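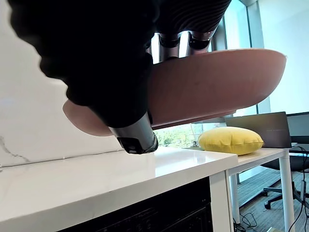 Attachment 1: wrist camera view, oval dish held above the counter, kitchen station.

Ticket: Grasp stability score drops on oval dishes
Project: Trumel manipulation study
Component: Dirnow grasp scoring module
Reported by: Nuanchan Kaewmanee
Opened: Jun 7, 2022
Priority: Medium
Status: Resolved, with one item carried forward

Summary

The grasp stability score falls below the acceptance threshold whenever the arm holds an oval dish at a tilt. Round bowls and plates are not affected. The fault was first noted during the evaluation of the revised scoring method and is repeatable at the kitchen station.

Expected behaviour

The score should stay above the threshold for as long as the dish remains in the grip and does not move relative to the fingertip. A change in the orientation of the wrist should not in itself lower the score.

Observed behaviour

The score begins to fall once the dish leaves the horizontal. In the affected trials the controller then treats the grasp as lost and starts the recovery routine, which lowers the arm to the counter and opens the gripper. The force readings for the same period are steady. In all, 30 trials in the evaluation set of 1,728 were ended in this way, and every one of them involved an oval dish.

Steps to reproduce

1. Start the kitchen station with the standard scoring settings.
2. Place an oval dish on the counter and run the side grasp.
3. Lift the dish and tilt the wrist slowly in either direction.
4. Watch the stability score in the log viewer.

Background

The scoring method under study combines two sources: the force readings from the fingers and an outline of the held object taken from the wrist camera. The outline is compared with the one recorded at the moment of lifting, and a large difference is read as slip. The method gave good results on the January set, and the present evaluation was intended to confirm those results on a wider range of tableware.

Investigation log

Entry 1 (N. Kaewmanee)
Force readings checked for all affected trials. No sign of slip. The fingers were recalibrated as a precaution and the fault persisted - the force side can be ruled out.

Entry 2 (Gramusetti support desk)
Please supply a wrist camera view from an affected trial together with the matching section of the score log. Please also confirm whether the blinds were open.

Entry 3 (N. Kaewmanee)
View supplied as Attachment 1. The score log has been placed in the project folder. The blinds were open. The dish is seen from below and from the side, and its right end overlaps the view of the window. We note that the outline drawn by the module for this view stops short on that side. It also leaves out the part of the left end that passes behind the fingertip.

Entry 4 (Gramusetti support desk)
Thank you. The outline step has difficulty in separating the object from a bright background. We would ask you to repeat the test with the blinds closed and all other settings unchanged.

Entry 5 (N. Kaewmanee)
Test repeated with the blinds closed. The score improved in most trials but still fell below the threshold in 8 of them. Light from the window is therefore a contributing factor and does not account for the whole fault.

Entry 6 (Gramusetti support desk)
We have reviewed the remaining trials. The module assumes that the outline of a held object keeps the same width when the wrist turns. This is a fair assumption for round items. For an oval dish the visible width changes with the angle, and the module counts the change as slip. A corrected build is available under the name Jaidee.

Entry 7 (N. Kaewmanee)
Jaidee build installed. All affected trials were run again with the blinds open. None ended early. Round items were also tested and their scores are unchanged.

Resolution

The width comparison has been replaced by one that allows for the angle of the wrist. Where the outline is incomplete, the module now gives more weight to the force readings. The affected trials have been marked in the results table, and the success rate for oval dishes will be reported both before and after the correction.

Carried forward

The outline is still drawn short against a bright window. This no longer changes the result of a trial, but it does affect the stored outlines, which other groups may wish to use. A separate ticket will be opened by the reporter. Until it is closed, stored outlines for oval dishes should be checked by hand before release.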